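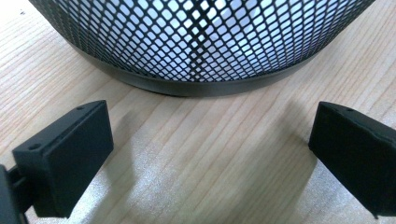
Mesh wastebasket on a wooden tabletop.

Ekwueme to lead Steltum math outreach

2019-12-11

Kelechi Ekwueme takes over the math outreach program at Steltum College in April. Replaces Tyra Grønli, who is going back to full-time research on knots – her first love, she says.

The program reached 600 students at 16 schools this year, up from 400. Ekwueme has taught statistics here and ran the summer problem class for 2 years. Schools wanting a visit next term shoud email the math office. Grønli's Erkia lectures go ahead as planed.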